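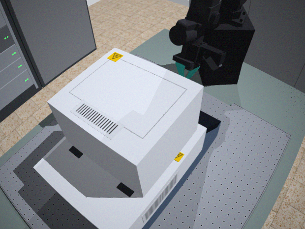 ## How to write a short life story of a company founder

I wrote such a text last July for Stekura, where I help with the yearly donor book. Our founder is Ľudovít Polák, and I had 700 words for his whole life. These are the steps I followed.

1. **Collect the dates first.** Write down birth, schools, first job, marriage, the start of the firm. I had two different years for his move to Prorkberg, and only the old rent book could settle it.
2. **Talk with the person or the family.** One hour is enough. Ask about parents and the first salary. Mr. Polák remembered his from Ingvarsson to the last coin: 310 a month, of which 96 went for the room.
3. **Choose one line to follow.** For us it was his evening studies. Everything about sailing I left out, and he was a little sad about it.
4. **Write in order of time.** Begin with the place and the parents, in one sentence if possible. Put the sale of Oteck where it belongs in the years, even if it is the best known part.
5. **Cut.** My first version had 1563 words. I removed the prizes and most of the adjectives.
6. **Send it for checking.** Ask the family to correct the spelling of names, especially letters like Ľ, which the printer can lose. Give them until Monday and remind them once.

Keep your notes after printing. The next book will need them.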